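From my side of the fence: notes on the Plisstead seed swap

Hello again, seed people! March is nearly here and my windowsills are already full, so I thought I'd catch you up on the swap before I disappear under a heap of potting mix.

We had 1,869 packets come through the hall this time, which I know only because Dima Khasawneh tallied them as they went into the boxes (bless her, I would have lost my place by the second bag of beans). Beans were the big winner again. Everybody grows them, everybody saves them, and everybody is convinced theirs are the best in Plisstead.
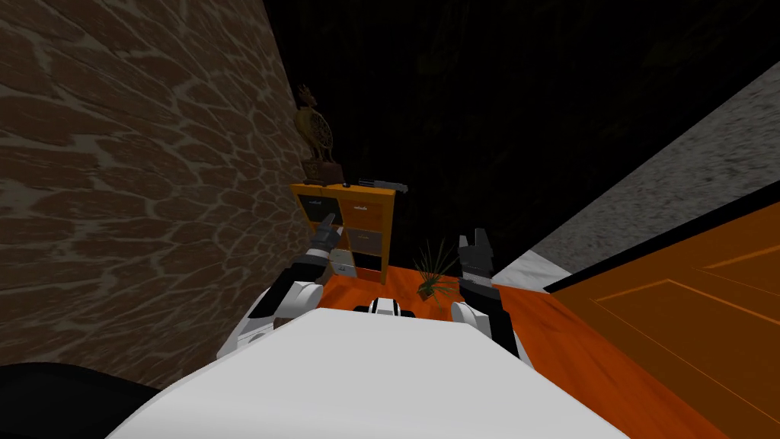
Tomatoes were a close second, and I came home with far more than I have room for. I picked up a stripy one called Moncrieff that I'd been wanting to try for ages - the label says 80 days from planting out, so I'm going to start mine indoors and hope for a warm June. If you took some too, please write and tell me how yours come up!

A word about old seed. Parsnips and onions really don't keep, so if your packet has been in a drawer for a few years, do a quick test before you give it a whole row. Put a few on a damp paper towel, fold it over, slide it into a sandwich bag and leave it somewhere warm.
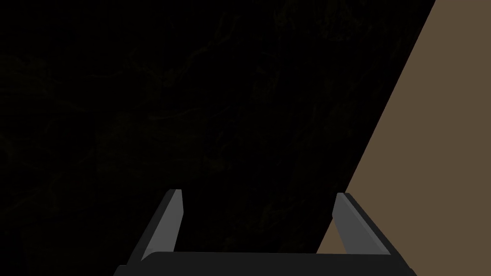
Check them after 5 days and then keep checking, parsnips are slow and can take three weeks. Mine from the back of the cupboard did nothing at all last year and I'd already dug the bed. Lettuce is much more forgiving, though it sulks if it gets too hot, so keep it off the radiator.

I also asked for your thoughts on labeling, and my goodness, did I get them.

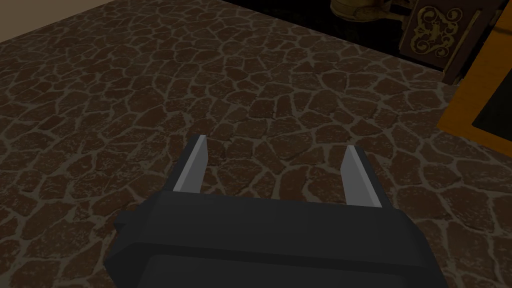
Ekow Wumbei wrote to say that we should ask for the year on every packet and turn away anything without one, even if it means fewer packets on the tables. He got 23 mystery squash plants out of one unmarked envelope and ended up feeding the whole of Flosbridge Lane.

I'm mostly with him, but I'd hate to send anyone home with their envelopes. Maybe a "take a chance" box by the door?
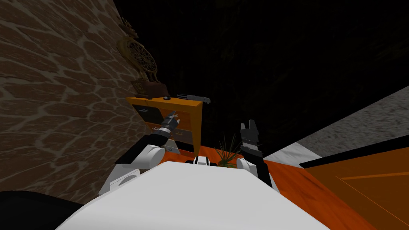

I'll have a basket of spare pencils and blank labels at the next one either way. Bring your leftover flower seed too, we ran out of poppies before eleven in the morning and I could have cried. And if anyone has sweet peas to spare, especially the dark purple kind, I'll trade you tomatoes for them. Lots of tomatoes.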